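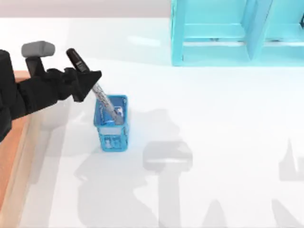 *Fig. 7. Marker going into the mesh holder, simulated desk.*

## 4. Running the Desk Chores

The Nundley desk set is where most owners start, and where many stay for a while. Grondeck can do a fair amount of tidying in simulation. Your real desk is covered in section 9, which is shorter.

1. Open Kamel and load the **Desk** scene.
2. Pick **Marker to holder** from the chore list.
3. Set the number of runs to 500. The limit is 1,000, if you have a long lunch planned.
4. Press **Start** and leave the mouse alone.
5. When the runs finish, save the log before closing the window. Kamel will not ask.

**Note:** A chore counts as done when the object is inside the container and the finger has let go. Holding a marker in a cup forever is not tidying, though it scores well on neatness.

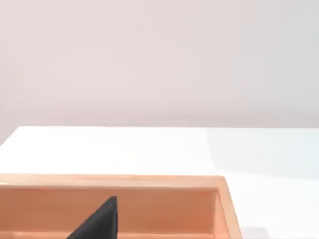 6. Switch to **Tray** and lower the speed to 52. Tray walls are easy to bump at full speed, and a bumped tray ends the run.
7. Check that the finger clears the rim on the way out. If it doesn't, raise the exit height one step and run the chore again.

**Caution:** Do not copy simulated settings straight to a real arm. Simulated trays don't slide, crack or contain last week's coffee.

**Can it clean my kitchen yet?** No. Flerkum, the kitchen add-on, is planned for August and starts with one spoon - a clean one. Until then, a full set of 680 desk runs is good practice for the arm, and you still have to do the dishes.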